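Nustau Repair Workshop: Parts and Assemblies

The Nustau workshop services small electrical units for schools and public buildings. Bench work on 2018-01-17 was supervised by Jolien Verbruggen.
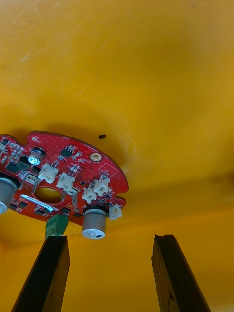 Units are opened, sorted and relabelled before any part is returned to stock. The register kept by Tien-fu Huang now holds 1,664 entries — 230 of them for circuit boards.

Locks are entered separately, together with their leads and connectors.

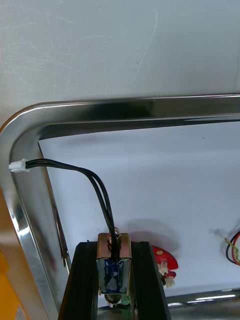

Solenoid lock with black two-wire cable and white connector.

Wiring stays with its board until both have been checked by Yen-ting Wan. 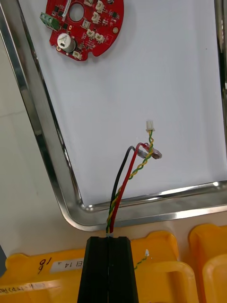 Red circular board and wiring in a steel-rimmed tray.

Enquiries about the register may be addressed to the workshop office.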